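Markura two-arm bin cell: demonstration unit

Open day 7/3/22, Nivley test floor

The Markura cell pairs 2 arms over one shared plastic bin. Each arm carries a two-finger gripper and a wrist camera. Visitors may see the cell run in 16-minute sessions, with 100 picks scheduled per session. Parts are supplied by Iter; visitors' own parts are accepted if they fit between the fingers.

Mounting: base plate, tabletop
Control: Pramanik controller, one per arm
Cables: routed at the base
Bin: open top, ribbed walls
Booking: through the Nivley sales desk, groups of up to 16

Sessions cover picking from the bin floor and handover between arms. Quotes are issued after the visit.

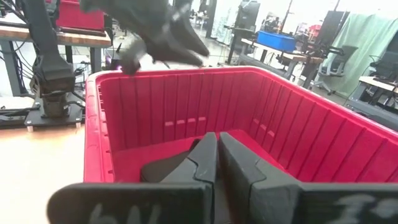 One visitor from the June session wrote that the handover was slower than the data sheet had led them to expect, but that dark parts on the bin floor were picked without a retry.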